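5 Aug 2023
Flurilik notebook, endless runner build

Spent the morning on the speed curve again. The old one added speed every 2 seconds with no upper limit, so after a minute the runner was moving faster than the track pieces could load. Put a cap in. Played it on the Zevham tablet and the gaps in the track are gone, at least up to 990 meters. Did not get any farther than that because I kept dying at the bridge.

Bridge problem: the jump window is too short at top speed. Lammers level has the same bridge but with a longer run-up and it feels fine there. Copied the run-up over. Need to check that it doesn't push the coin line into the wall.

Frame rate holds at 60 on the tablet, drops on the old phone when the Wirness level loads its fog. Turned fog off on the phone to be sure. No drop. So it is the fog and not the shadows, which is what I wrote in January. Crossed out that note.

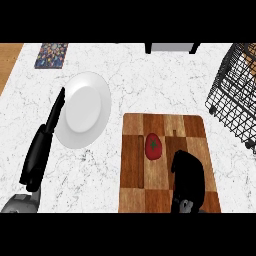

Swipe input next. A short swipe up is sometimes read as a tap, and a tap does nothing while running, so the player just hits the log. Lowered the swipe distance. Better, but now a sloppy left swipe can count as a jump. Tried checking the angle first and the length second. Out of around 7 bad swipes I only got one wrong jump. Leaving it like that for now.

Score screen still shows the last run for a moment before the new one. Haven't looked at why.

To do:
coin line on the Wirness bridge
lighter fog for phones, or none
save file keeps the old best score after a reset
ask whether the menu music is final, the loop clicks at the end

Build is on the shared drive in the Flurilik folder. Don't use the one from yesterday, the pause button is broken in it.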